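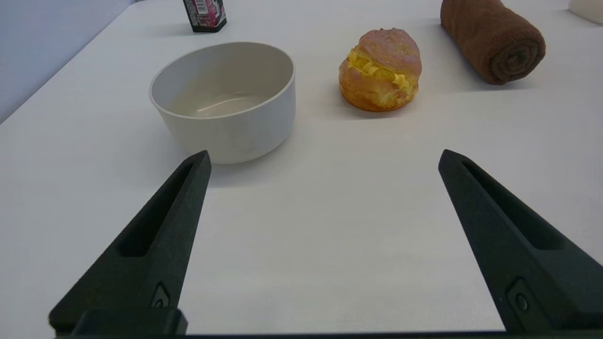
Bowl, bun, rolled towel: the makings of a slow breakfast.

I have been on a bun kick since the end of May, and if you've talked to me for more than a minute lately you already know it. So you get a whole newsletter item on it, sorry (not very sorry).

The one up top is my favorite kind, with a golden-orange crust, a bit of pink sugar on the crown and yellow filling piped through the middle in folds like ribbon. I grew up calling anything like this a cream puff. My neighbor Venla Nurmi says a puff is a puff and a split bun is a split bun, and we have gone back and forth over the fence on it all spring. I've stopped caring. If it has cream in it and I need a napkin, it gets to sit on my table.

The bakery I go to is Drusten, the little one next to the shoe repair on the hill. They open at 7 and the good tray is usually gone by 8:30, so I've turned into one of those people standing outside with wet hair. Aatos Juntunen does the baking and told me he pipes the filling in one pass, back and forth without lifting the bag, and that if you stop halfway you get a lump you can never hide. I tried it at home last month with a sandwich bag with the corner snipped off. I got all lump! The family ate them anyway, standing at the counter, and my son asked if we could have the lumpy ones again.

If you want to try your own, any soft sweet bun dough will do. I use the one from the back of my old Nandeck recipe binder, which makes way too many for four people, so I halve it. Let them cool all the way before you split them. I mean all the way, go fold some laundry or something. Warm bun plus cream is soup. For the yellow filling I stir a couple of big spoonfuls of lemon curd into whipped cream until the color looks right, and then a little more, and then it goes in the fridge while I look for the piping tip that I swear I put back in the drawer.

The pink on top is just powdered sugar with a spoonful of raspberry juice. Brush it on thin. It looks like nothing at first and then it dries and you feel like a professional.

Now, the bowl. I'm a bowl person. I like a round white one with straight sides, pretty tall, and a fat rim you can hook your thumb over when you carry it out to the porch. Shallow bowls are for people who don't walk anywhere with their breakfast. Mine gets berries if there are berries, or yogurt, or on a bad week the last of the cereal with the dust at the bottom. White shows off everything you put in it, even the dust.

And the brown towel! A few of you asked why I keep rolling my towels, and the answer is that the shelf by the back door is narrow and deep, and folded stacks slide right off the front. I fold mine in half the long way, smooth it flat with my forearm, and roll it as tight as I can from the short end. Terry cloth holds a roll really well, much better than those thin flour sack ones, which I've given up on and now just stuff in a basket. I like brown in the kitchen because coffee happens. I grab one on the way to the table, put it next to my plate for sticky fingers, and it goes straight in the wash afterward.

That's breakfast at my house right now, one bun, one bowl, a towel within reach, and the phone in the other room until I'm done – or until it rings, I'm not made of stone.

A couple of small things before I go. Venla is hosting the bun swap again, same porch as last time, from 10 in the morning. Bring whatever you baked or whatever you bought, there's no judging, and please write your name on the bottom of your plate with tape (I still have somebody's blue one with a chip in it). And if you have a lemon curd that doesn't go runny in cream, hit reply and send it to me. Mine is about one good batch out of three, and I've got a bag of lemons on the counter that won't wait much longer.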